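Brurkstead Library Opens Regional Cookbook Archive to the Public

The Brurkstead Public Library has completed the first stage of its community cookbook archive and will open the collection to readers in February. The archive holds 1352 items, most of them printed by churches, granges, schools and women's clubs in the Flenier Valley between the 1880s and the 1970s. Readers may consult the material in the local history room on the second floor of the main library.

The core of the collection came from the estate of the Hutapea family, who ran a stationery and job printing shop on Canal Street for three generations. The shop printed many of the valley's fundraising cookbooks and kept at least one copy of nearly every job. The family's gift also included order books, paper samples and correspondence with the groups that commissioned the work. These records show how many copies were ordered, what was paid for them and, in several cases, which recipes were dropped before printing.

"A cookbook by itself tells you what people were willing to put their names to," said Saeed Rahimi, head of local history at the library. "With the order books beside it, we can see who paid for the advertisements in the back, how long the book took to sell and when the group came back for a second printing."
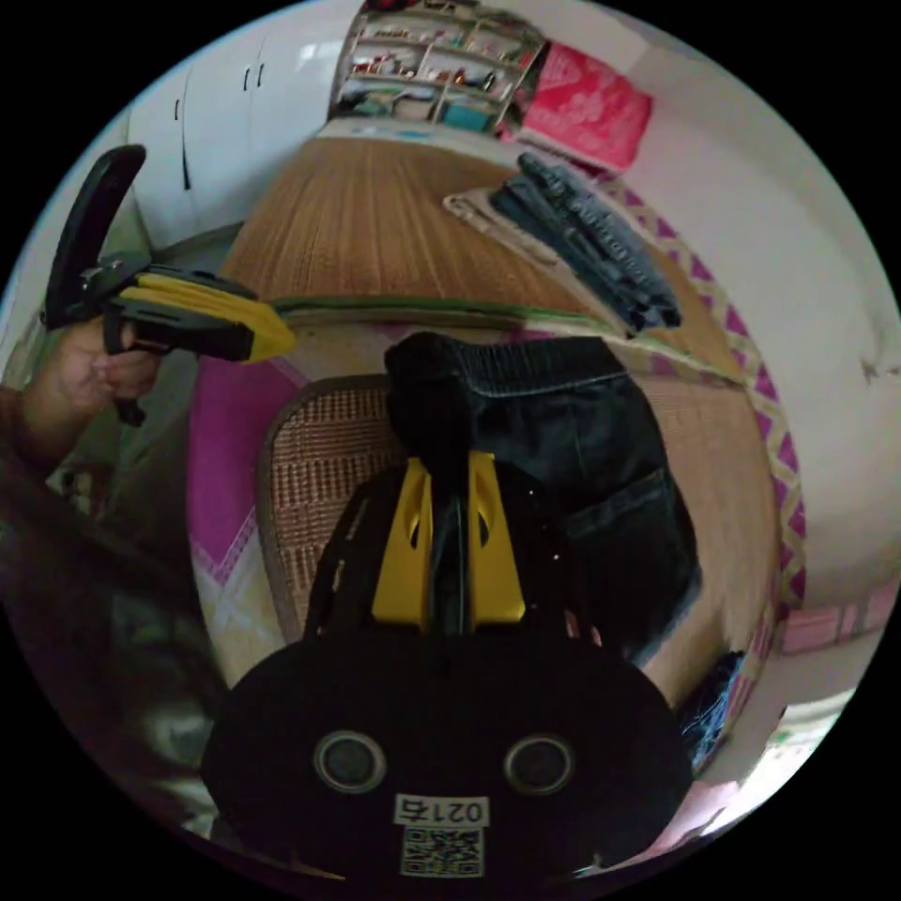 Cataloging began with the oldest and most fragile volumes. Each book has been given a full entry listing the sponsoring group, the printer, the year where it is known, and every named contributor. Staff have also indexed the recipes by main ingredient and by method. A reader interested in salt-rising bread, for example, can now find every version in the archive and compare the instructions over time. Undated volumes have been placed within a decade on the evidence of their advertisements and telephone numbers.

Almost 800 of the books contain handwriting. Owners corrected oven temperatures, crossed out dishes, and wrote in recipes of their own on blank pages and inside the covers. The catalog records these notes wherever they can be read. The library has asked that readers who recognize a relative's handwriting speak with the reference desk, as only a small share of the former owners have been identified.

The valley's change from wood and coal stoves to gas and electric ranges can be followed closely in the collection. Books printed before the First World War seldom give a temperature, asking the cook for a "slow" or "quick" oven. Several titles from the 1920s print both kinds of instruction on the same page. One Methodist cookbook, reprinted four times, kept its original cake recipes unchanged until the third printing, when degrees were added in a separate table at the front.

Pickles and preserves take up more space than any other subject in the early books. The library notes that older canning instructions are kept for historical study only and should not be followed in the home - current guidance is available at the reference desk and will be posted in the reading room.

Digital copies of 200 titles will be available through Zilico, the library's online catalog, on the same date that the reading room opens. These are books whose copyright has expired or whose sponsoring group has given written permission. Further titles will be added as permissions are received. Organizations that published a cookbook in the valley and wish to have it included are invited to write to the local history department.

A small display of books and shop records will be placed in the main lobby during the opening month. It will include the earliest item in the archive, an 1884 pamphlet of receipts sold to buy a church organ, and the printer's estimate for the work. Mr. Rahimi will give a short talk on the history of the print shop at 7 p.m. on opening day. Admission is free, and seating is limited to 30.
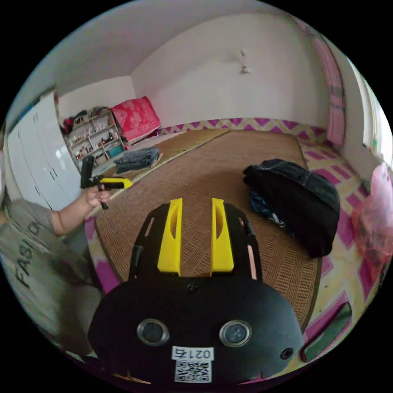 Using the Collection

The local history room is open to all readers, and a library card is not required. Original volumes must be requested at least one day ahead and may not be borrowed. Pencils and laptop computers are permitted at the tables. Photographs may be taken without flash for private study - requests to publish an image should be made in writing.

Volumes too fragile to be handled are marked in the catalog and will be supplied as copies. Groups of more than six, including school classes, should arrange a visit through the reference desk.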